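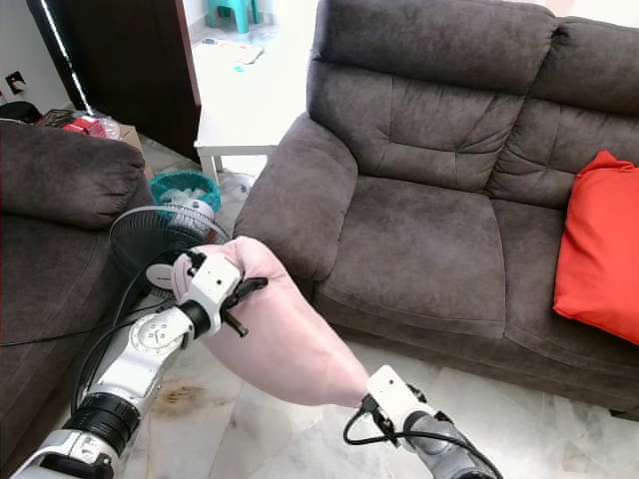 Gesotell is a home furnishing and upholstery school in Trumcombe. We teach adults to re-cover, repair and make soft furnishings, from a first cushion cover through to a full sofa. We have 26 places on each evening course and 17 on each daytime one.

## How we started

The school grew out of the Le Roux workshop on Mill Lane, which re-covered chairs for pubs and guest houses along the coast. Customers kept asking how the work was done, so the workshop began opening its doors one evening a week in winter. When the lease ended we moved to the old seed merchant's on Station Road and took the name Gesotell. The Le Roux cutting table came with us and is still in daily use.

## What we teach

- Cushions and covers: piping, zips, box edges, cutting on the bias
- Drop-in seats and footstools
- Sprung seats, including webbing and lashing
- Loose covers for sofas and armchairs
- Curtains and blinds (autumn term only)

Beginners start with cushions and covers. If you already sew, bring something you have made and we will tell you which course to join.
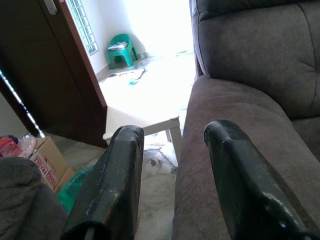
Calum Carnegie wrote after his first term that he had expected to be shown how to sew and had spent the first two weeks learning to measure, and that his armchair covers fitted because of it. Measuring is still the first thing we teach on every course.

## Materials

Thread, tacks, webbing and calico are included in the fee. Top fabric is not. Students may buy from the Prunex remnant shelf by the front door, priced by weight, or bring their own. Please wash cotton and linen before the first session. Foam is cut to order and takes a week.

## Fees and dates

A ten-week course costs £320, payable in two parts. Terms begin in January, April and September. The school closes for July and August, when the machines are serviced.

Evening classes run from 6.30pm to 9pm. The number 37 bus stops outside, and there is parking behind the building after 6pm. Large furniture should come in through the yard gate.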